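Memance revisa su brazo de cocina tras dos paradas de emergencia en agosto

La empresa Memance ha confirmado que su sistema robótico para cocinas, que se prueba en el laboratorio de Gedness, sufrió en agosto 2 paradas de emergencia por exceso de fuerza en la pinza. No hubo heridos. La compañía habla de «incidencias menores», una expresión que conviene tomar con cautela: en la segunda, según su propio parte, el brazo siguió cerrando los dedos después de recibir la orden de soltar. 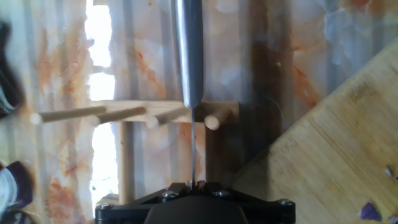
Dudas sobre el sensor

El fallo se atribuye a Mindik, el programa que regula el agarre. Memance asegura haberlo corregido y cita 3000 ciclos de ensayo sin errores, aunque no ha publicado los registros ni ha aclarado con qué objetos se hicieron. Agarrar una hoja metálica fina y sujetar un escurridor de madera cerca de cebollas cortadas son tareas muy distintas.

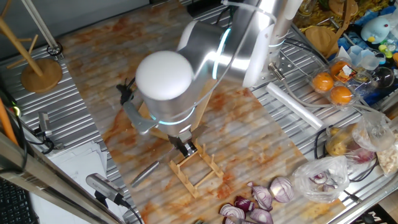
Caradog Morris, ingeniero de seguridad de la consultora Kneath, pide al menos 4000 ciclos más y una revisión externa. «Un parche y una nota de prensa no son una auditoría», afirma. También pregunta por qué el primer aviso tardó 66 horas en llegar a los responsables – la empresa no ha respondido a ese punto. Las pruebas continúan, de momento a velocidad reducida.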